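Cedmont Residents' Association
Minutes of the meeting held on 9th February

Present: Petrică Mihăilă (chair), Gintarė Navickas (minutes), residents of blocks A and C.

1. Previous minutes
Agreed without changes.

2. Entrance canopy
Haso has quoted 3000 for replacing the canopy at block C, guttering included. Fallahi declined to quote. P. Mihăilă to ask Haso whether the price holds until July. Decision deferred.

3. Lost property
Items are kept for 90 days and then given away. The list now includes a black umbrella and an eyeglasses case. Claims to G. Navickas by email.

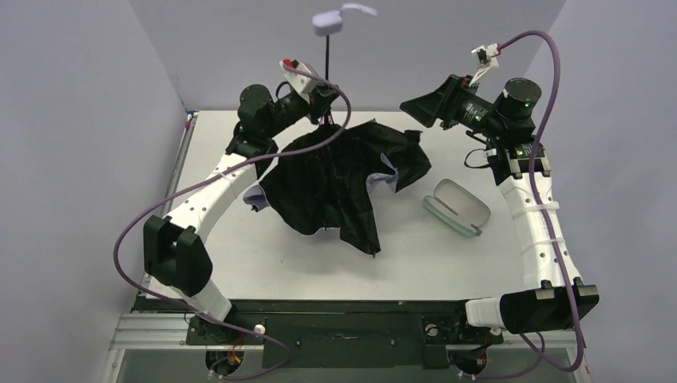 4. Bicycle store
Two racks are loose at the wall fixings. Plurklow to refit them under the existing contract. Untagged bicycles will be labelled before work starts.

5. Any other business
Block A asked for the stair light timer to be lengthened by 2 minutes. Agreed.

Meeting closed. Next meeting to be notified by letter.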